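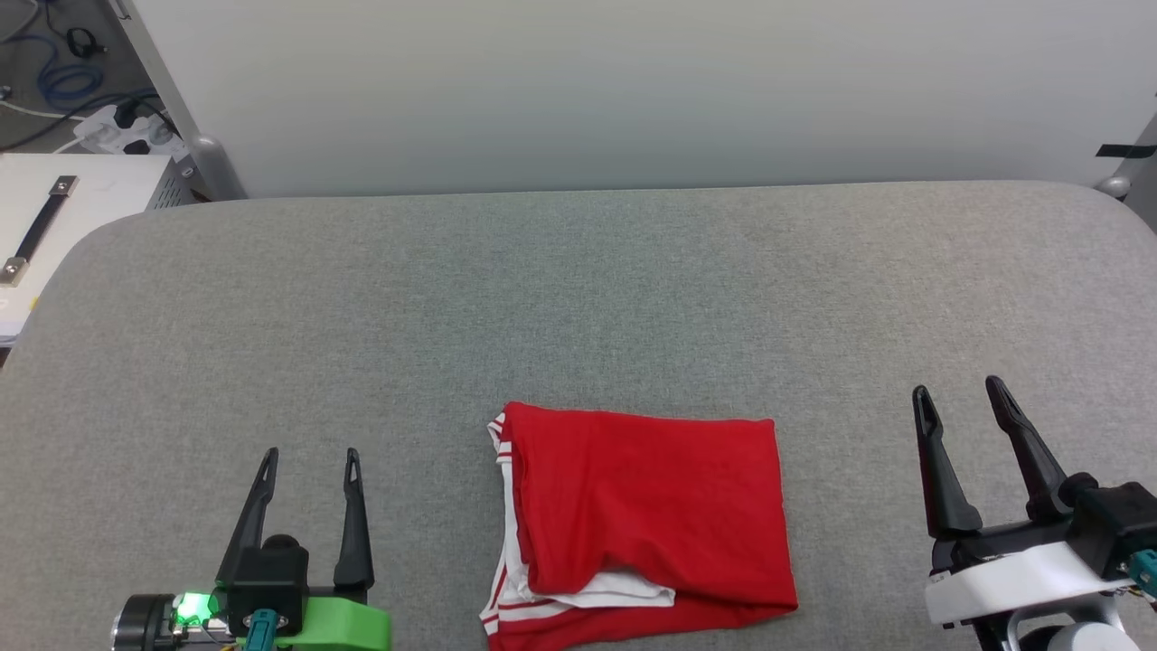
Issue 66

On the Bench: the Cletow two-arm folding kit

Reviewed by Elin Gape

I should say at the outset that I like folding laundry. I put the radio on, I make a pot of tea, and I work my way down the pile until there's nothing left but odd socks. So when Dilwyn Voyle asked me whether I'd take the Cletow kit for the winter and write it up for these pages, I said yes mostly out of nosiness, and partly on behalf of my sister, who has four kids in junior soccer and would happily hand the job over to anything with fingers.

The kit comes in two cartons and weighs more than you'd think. You get a pair of arms with their grippers, the controller, a bag of cables, a padded mat and a printed manual that has clearly been translated with care by someone who enjoys a semicolon. What you don't get is a frame to mount it all on, and Cletow is a bit coy about that on the order page. I bought mine from Probert, who sell aluminium posts cut to length, and Jhun Sarmiento came over on a wet Saturday-sort-of-day in January to help me square it up. It took us the whole afternoon and most of a banana loaf.

The grippers are the best part. The fingers are long and slim and come down to a narrow tip, much finer than the blunt paddles on the Sellach arms I reviewed a couple of years back, and that makes a real difference with thin sportswear. A Sellach would get hold of a jersey all right, but it would bring the layer underneath along with it. The Cletow can pick at a single hem, and when it works it is a lovely thing to watch, a bit like seeing someone turn the page of an old book. There's a little green light near the wrist too, and I got quite fond of glancing over at it from the kettle.

I'd also put in a good word for the padded surface. I grumbled when I saw it on the packing list, thinking an old blanket would do just as well, and I was wrong. There's enough give in it for the fingertips to press down and get under an edge, and the speckled grey is a colour that shows up nearly everything you'd put on it (light grey track pants being the exception, as I found out).

Now for the grumbles, and I do have a few. Teaching it is slow. You guide the arms through each fold yourself, over and over, and the manual suggests 232 runs for one type of garment before you let it loose on its own. I did every one of them, over a good many evenings, and my shoulders knew it. Tea towels came out beautifully after that. Shorts were harder. Anything with contrast trim gave me trouble, and red things with the white edging, shorts or shirts, were the worst of the lot, with the trim poking out at the side or a band of white showing under the fold. Perfectly fine for a kid's drawer, mind you, but you wouldn't put them in a shop window.

The cables are my other complaint. The teal connectors at the grippers are snug and well made, but the wires leading off them are thin and sit closer to the moving parts than I'd like. I've tied mine back with cloth tape. Nesrin Yazıcı, who answers the support emails at Cletow and was very patient with me, tells me a longer sleeve is being looked at. She also sorted out a missing bracket screw within the week, so full marks there.

As for the price, it's $2353 with both arms, before the frame and before freight. Seren Wogan thinks that's steep for a hobby and I can't really argue with her, although she did stay for an hour and a half the night she dropped in to see it running. If you teach, or if you have a makerspace like the one out at Brendutside where the cost and the practice runs could be shared between a few people, I'd recommend it warmly. If you just want your washing folded, my sister will tell you she's still waiting.

Four stars from me. I'm keeping it until the spring, and I'd like to try it on pillowcases next.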